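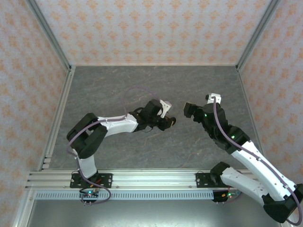
# Two-Arm Demonstration Work: Progress Report

Submitted Tuesday, November 20, 2018
Project: Ustik
Prepared by: Greltik, for Fukberg

## Where things stand

The two-arm cell has been running since August. Both arms share one rail, and an operator drives the pair by remote control from a desk in the next room. Each demonstration begins with the grippers facing each other over the middle of the table, a small gap between the tips. Fixing this start pose was the biggest single change of the period. Before it, operators began wherever the last run had ended, and the first seconds of each recording were of little use for training.

We have recorded 3339 demonstrations. Of these, 206 were thrown out on review. Most of the rejects were runs where the operator paused too long or let go of a part before the other gripper had closed on it. We keep the rejects in a separate folder in case Fukberg wants them for work on failure detection.

## Tasks covered

The work plan lists 3 tasks:

- **Hand-over.** One arm picks up a part and passes it to the other. Recording is complete.
- **Cap and tube.** One arm holds the tube, the other seats the cap. Recording is complete, but we want to redo the runs made before the start pose was fixed.
- **Cloth fold.** Both arms pick up a corner and fold toward the middle. Recording has started. The last 600 demonstrations will go to this task.

Cloth folding is slower to teach than we planned for. Operators lose sight of the far corner when both forearms are over the cloth. A second camera view on the operator's screen would help, and we are testing one now.

## Teaching by hand

The original plan called for half of the demonstrations to be given by hand, with a person moving the arms directly. We tried this for the hand-over task and stopped. A person guiding two arms has no hand left for the grippers, and the person's own arms block the camera. Remote control gave cleaner recordings, and a new operator could learn it in an afternoon. We ask that the work plan be changed to match. Hand guiding would still be used to set start poses and to check reach.

## Equipment

The gripper cables have needed the most attention. With both arms working near the center, a cable with too much slack can swing across the forearm, and one with too little pulls at the wrist when the elbow opens. We now check the slack at the start of every shift. Two cables have been replaced since August, both from our own spares.

The lag between the operator's controls and the arms was a complaint early on. Ionescu supplied a new version of the control software in the fall, and operators no longer raise it. We have left the speed limit where it was. Raising it would save time on the cap and tube task, but we would like to finish the cloth recordings under the same settings first.

There was one unplanned stop, when the arms touched during a practice run. The safety limit cut in and there was no damage. The practice setup now uses the same no-go zones as the recording setup.

## Training results

A first model trained on the hand-over recordings completes the task when the part is placed near the center of the table. It does poorly when the part starts close to the rail, where we have few demonstrations. We will add more of these before training again. No model has been trained on the other tasks yet.

## Next period

1. Finish the cloth recordings.
2. Redo the early cap and tube runs from the fixed start pose.
3. Add hand-over runs with the part close to the rail.
4. Send the reviewed recordings to Fukberg, with notes on file layout.

## Decisions needed from Fukberg

- Approval to drop hand-guided demonstrations as a separate deliverable.
- Whether the rejected runs should be included in the delivery.
- Approval to move the unspent travel money to a second operator screen.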